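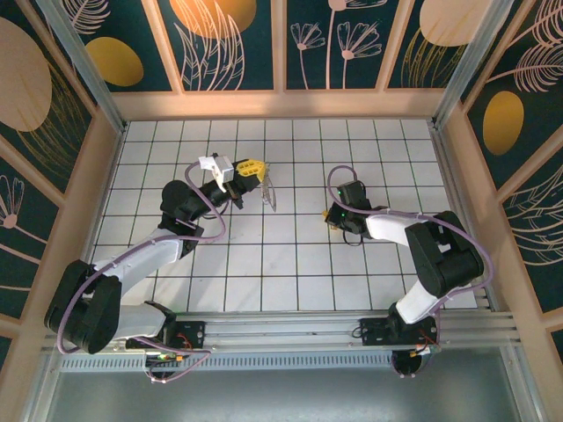
Unit 5. Collecting demonstrations by leader-follower control

The two methods in this unit differ in where the operator's hand is. In kinesthetic teaching the operator holds the arm itself, with the motors in gravity compensation. In leader-follower control the operator moves a second, unpowered arm, and the working arm copies its joint angles.

Kinesthetic teaching needs less hardware. Its weakness is that the hand and forearm enter the camera view, and a policy trained on those images may come to depend on them. Bimanual tasks are also awkward, as one person can rarely guide two arms and keep both wrists free.

Recording. Joint positions, commanded positions and gripper opening are logged at 200 Hz. Log the command and the measured value separately. The difference between them carries contact information, and Bodell's method (reading list) uses it directly.

Start pose. Return both arms to the start pose before each episode. Episodes that begin elsewhere are to be tagged, not deleted.

Dataset size. The course set has 795 accepted episodes out of about 2000 recorded. Most rejections were for pauses at the handover, where the operator stopped to look. See Chatzigeorgiou, section 5, on trimming idle segments.

Cable slack. Move each wrist through its full range by hand before enabling torque. A cable that pulls tight near a joint limit shows up in the log as a steady position error and is easily mistaken for friction.

Exercise. Replay one accepted episode open loop and plot the tracking error per joint. Bring the plot on Thursday.

Contact: Reda Abdel Hamid, Ninness Building | Back to top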